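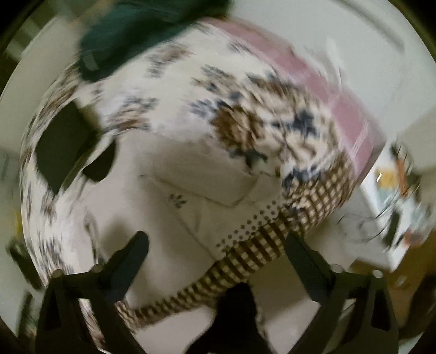
How much should I wash and shrink cotton before I cut a lined winter coat for a child?

Wash the outer cotton and the lining separately, two times each, at the same temperature you will use later for the finished coat. Dry them the way the coat will be dried. Iron while they are still a little damp, and only then put the pattern on.

Ognjen Bošković

Thank you, but I should explain more. I am sewing a padded coat for my niece, she measures 64 cm around the chest with a jumper on. The outer fabric is a printed cotton from the market in Ustport, and the lining is a thin cotton from Andalier. I bought 300 cm of each and there is not much to spare. The wadding is polyester. My last coat pulled in at the hem after the first wash and the lining hung out under it. Must I wash the wadding also?

Kibet Ndung'u

Polyester wadding I do not wash. It hardly shrinks, and in the machine it can make lumps. If you use cotton wadding it is a different matter, then soak it in the bath in lukewarm water, press it with your hands and dry it flat.

For the hem, I think the problem was the outer fabric. Loosely woven cotton can lose about 2 cm in each metre, sometimes more. Cut a square of 20 cm, wash it, measure again, and you will know. Also let the coat hang overnight before you sew the lining to the hem, and leave a small fold in the lining - I make mine one centimetre deep - so it can move.

Before washing, zigzag the cut ends or you will lose a lot in threads.

Edileuza Portela

I never prewash anything and my coats are fine. Just buy a bigger size of pattern, the child grows anyway. What pattern is it, by the way? I had one from Kaneo and the sleeves were much too narrow.

Gilmar Cordeiro

4 comments · 11 shares

Contact us | © Pattinasarany Sewing Help | Back to top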